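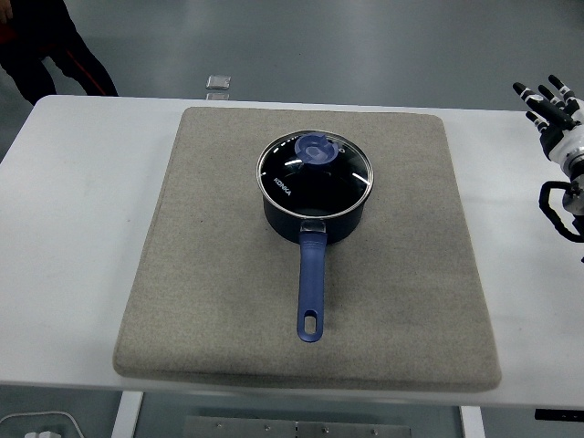 From: Yuk-lan Poon
To: packing-floor list
Date: Apr 4, 2026
Subject: Re: Zulteo cell, what happens to the returns bench

Tin-yau Kan wrote:
> The Zulteo hand will take over lids and handles on the
> cookware returns. Target is 400 pieces a shift by November.
> No jobs are affected. People on the bench will move
> to "exception handling" after 28 hours of training.

Tin-yau, thanks for putting it in writing, but I have questions.

What is an exception? On my bench it's a loose knob, a chipped rim, a handle that wiggles when you lift the pan, a lid from some other set. That is most of what comes in. If the machine gets the good saucepans and we get the rest, our pieces per hour will drop, and I'd like to know now whether anybody plans to hold that against us at review time.

We heard "no jobs are affected" about the Collex labeler too. True, they let no one go. They also didn't replace I-hsuan or Yen-ting when they moved to Vurkholm, and the three of us left do their cartons.

Also, who stops the cell when a glass lid goes down wrong? Sze-wing asked at the meeting and was told the supervisor. The supervisor covers 53 stations.

I'm not against the thing. My wrists hurt after a full shift of lids and I would gladly hand that part over. But I want the new rates on paper before the training starts, and I want the 28 hours paid at the normal rate.

Yuk-lan
Returns, bench side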